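**Poubelle ronde Listness, modèle noir - avis après deux mois**

Je me méfie des poubelles vendues comme du mobilier. Gorard présente celle-ci comme « l'alliée des petites cuisines », ce qui ne m'apprend rien sur le couvercle, la tenue du sac ou le nettoyage. Je l'ai donc mise au bout du plateau rouge moucheté, là où tout s'entasse, et j'ai attendu un jour de vrai tri.

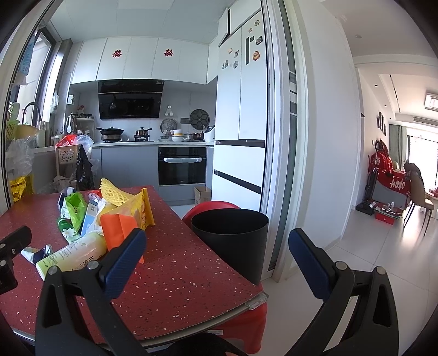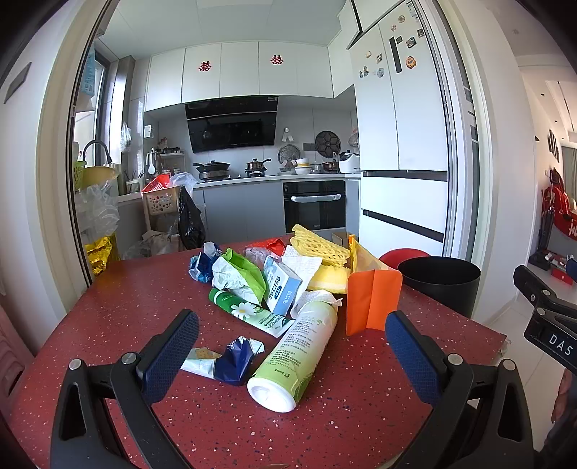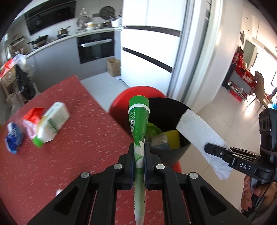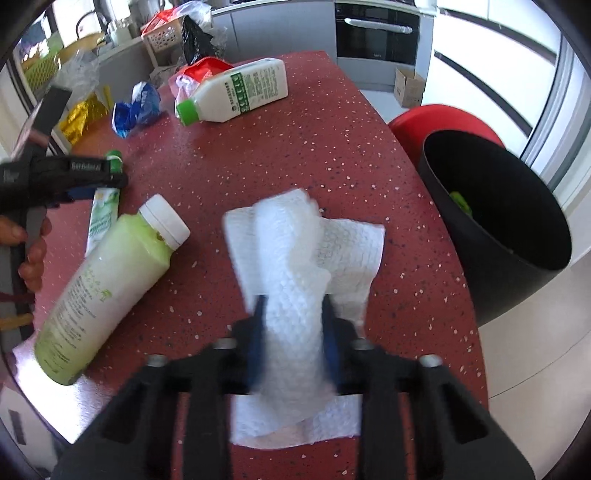
La fiche annonce 14 litres. Je veux bien le croire, à condition de tout tasser. Les emballages froissés se redéploient dès qu'on les lâche et l'essuie-tout mange la place à une vitesse pénible. Pour des épluchures, ça irait sans doute mieux, mais je les mets ailleurs.

La forme ronde, je n'étais pas convaincu et je ne le suis qu'à moitié. Elle passe bien à côté d'une table, on ne s'y cogne pas la hanche. Contre un mur, elle laisse deux coins perdus où la poussière s'installe. Saltmont fait un modèle rectangulaire, plus laid, que je trouve plus malin.

Le sac, maintenant. Gorard recommande les siens, vendus par 20. J'ai essayé des sacs ordinaires : ils tiennent, en faisant un nœud sur le côté. L'anneau censé les bloquer glisse dès que ça pèse un peu, et je l'ai rangé au fond d'un tiroir.

Côté nettoyage, rien à redire. Le noir cache les coulures - un peu trop bien, d'ailleurs, il faut penser à regarder. Un coup d'éponge et c'est propre. Les flacons vides, je les rince avant de les jeter, sinon l'odeur reste dans le fond.

Lertchai Nilsuwan, qui a la même depuis le mois de mai, me soutient qu'elle lui suffit pour toute la semaine. Il vit seul et mange dehors. À trois, je la vide presque chaque soir.

Reste la notice, qui promet une résistance à 90 degrés. Je ne vois pas bien qui verserait de l'eau bouillante dans sa poubelle et je n'ai pas vérifié.

**Pour :** stable, facile à laver, se déplace d'une main.

**Contre :** petite, anneau inutile, sacs maison trop chers.

**Note :** 3 sur 5. Si elle lâche, je regarderai du côté de Saithong, dont le seau à pédale a l'air plus sérieux.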